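We use cookies to improve your experience on this site. By continuing to browse you accept our cookie policy.
Robotics / Maintenance and Field Service

3. Setup and upkeep of the cell

3.1 Operator desk

The Varora cell consists of one arm, a counter in front of it and a desk for the operator. All settings of the arm are changed from a laptop on this desk, and the same laptop stores the service log. We decided early to keep the network separate from the one of the building, so a router stands permanently at the desk. The positions of chairs and furniture are marked on the carpet with yellow tape. After each cleaning of the room the furniture is put back to the marks before the arm is powered. Figure 1 shows the desk in use, with small parts and the cardboard organizer kept within reach of the laptop.

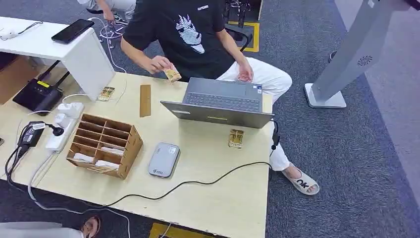

3.2 Weekly inspection of the arm

The inspection was written by Danai Chrysikopoulos and takes 18 minutes when no fault is found. It begins with the arm stopped and the emergency button pressed. The operator first examines the ribbed cover at the lower section, where dust collects in the folds, and wipes it with a dry cloth. Then the casing is checked along the seam near the wrist. Scuffs on the casing are noted in the log but not repaired, as they have no influence on the motion. A crack or an open seam is a reason to stop the cell.

Next, the fasteners of the wrist are tested by hand. In June we found one of them loose after 310 hours of operation, and the gripper had moved slightly from its calibrated position. From that time the wrist is tightened every week and the calibration is repeated each time a fastener was turned. The gripper seen from the arm side, together with the counter and the desk behind it, is given in Figure 2.
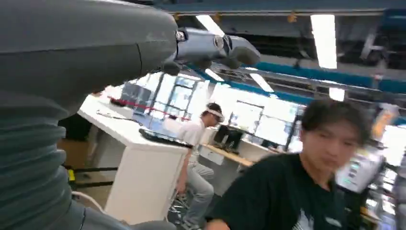 The calibration itself uses 12 positions over the counter. If the error in one of them is larger than the limit stored in the Statel controller, the operator repeats only this position, and after the second failure the complete set. During the test period we repeated the complete set three times. In two of these cases the cause was a cable which pulled on the wrist when the arm was turned far to one side. We gave this cable more free length and fixed it again at the base.

3.3 Spare parts

Fingertips and covers are ordered from Mösli and stored at our workshop in Rernau. A pair of fingertips was replaced after 38 days on average.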